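Speaker notes — Can it do the chores yet? (20 min slot, Prarnstead, May)

Open with the question. Hands up who'd let a machine tidy their kitchen tonight. Wait for it. Don't fill the silence.

Short answer: some of it, slowly, in simulation. Say "in simulation" early or Kristóf will say it for me in the Q&A.

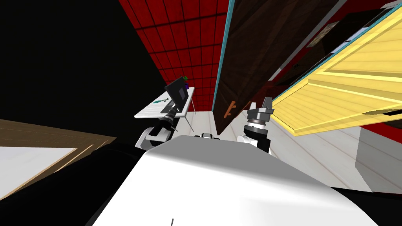 Doors. Everyone thinks hands are the hard bit. Doors are worse — get the body in the right spot, find the handle, pull, then get out of your own way. People do it with a shopping bag in their teeth.

Numbers from the Tundness runs, go slow here:
3,754 attempts, all chores
3,401 of them ended with the robot somewhere sensible. NOT the same as chore done!! Beatrice Odera caught me on this last time, fair enough

Then reaching. Moving the arm over is easy now. Knowing when to close the fingers, less so. Anything shiny, anything dark, anything flat on a dark surface — trouble. Mention the teaspoon story if teh room is awake.
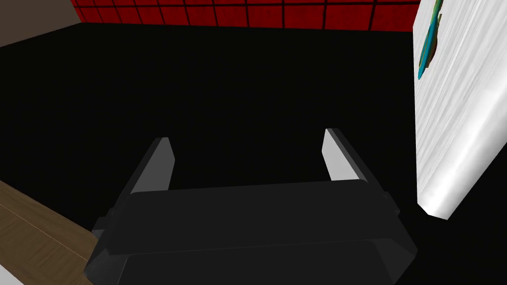
Simulated kitchen work, gripper open over the dark surface.

Shop floor bit, keep to 2 mins. Drutesa have the easier job, same part, same tray, all day long. At home the tray has moved and someone's left a jumper on it. Rusu's lot disagree with me on this, say so, be nice.

So when? Don't give a year. Got quoted on a year once. Say shelves and trays first, washing up later, beds much later.

Skip the cost slide if past quarter to. Kristóf Illés has the clicker — get it off him befor starting.

Questions. Repeat them into the mic.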